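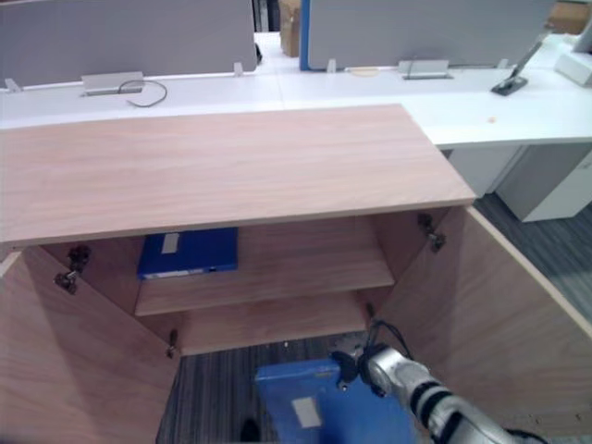
Subject: Re: binders and the low cabinet

On the Kerkholm list, somebody wrote:
> Are the old Jindum binders staying in the office or going to
> storage? I need the one with the January invoices and I don't
> want to dig through 133 boxes for it. Also, is the low cabinet
> taken?

They are staying. The cabinet is for binders only from now on – no toner, no mugs. Please lay them flat on the shelf with the spine label facing out. The Privesis paperwork goes on the level below. If a label has come off, write a new one before you put the binder back.

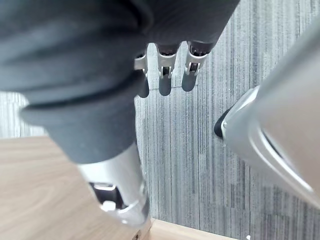
The floor on that side is the other thing I wanted to bring up. We have carpet there, and it marks easily, so don't stack binders on it while you sort. Use the desks. Watch the wooden corner too when you are down at that height, as it sits right where you reach.

The January invoices are in binder 123. It covers nearly 170 pages, so take the whole thing and don't pull sheets out of it. The Kaewkla binders are still with accounting and I have no date for those.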